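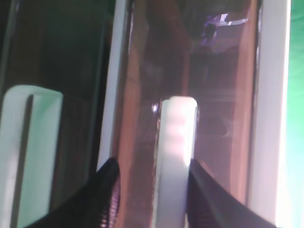
White plastic upright with a rounded top, in front of the amber panel.

Cleaning a tinted see-through panel

I put off cleaning ours in Gallgate for far too long, and it really is a pleasant little job once you get going! Take down anything loose first, then dust the panel with a dry, soft cloth, working from top to bottom.

Mix two drops of washing-up liquid into a bowl of lukewarm water, wring your cloth out well and wipe gently – no scrubbing, however tempting. White plastic parts can have the same cloth, with a bit of extra care over the rounded ends, where grubby fingers tend to land.

Dry everything with a clean tea towel, then look at it from the side, as smears love to hide in the reflections.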